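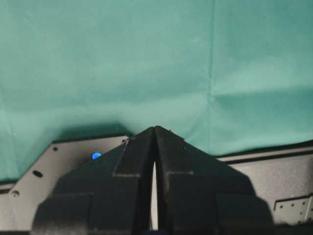
Once you've learnt to type properly, the next job is looking after the keyboard, and I'm afraid most of us leave it far too long. I do mine every October, when the evenings draw in and I'm back at the desk with toast. Pick a spot with good light and something plain behind it. A length of cloth in a muted sea-green, creased and faintly folded as you like, does very nicely, and it's restful on the eyes when you're peering between the keys for crumbs.

Unplug the keyboard first (or switch it off if it's wireless), turn it over and give the back a gentle pat. Then go along the rows with a soft, dry paintbrush – I've had mine from the hardware shop in Mulness for 23 years and it's still the best tool I own.

For sticky keys, dampen a cotton bud and squeeze it nearly dry before you go round the edges. My friend Anwara Matubbar likes to lift the keys off and soak them in warm soapy water, which is lovely if you have the patience, but do take a photo of the layout beforehand! I once spent a whole evening working out where the brackets went.

Leave everything to dry overnight before you plug it back in, and keep your tea on the other side of the desk.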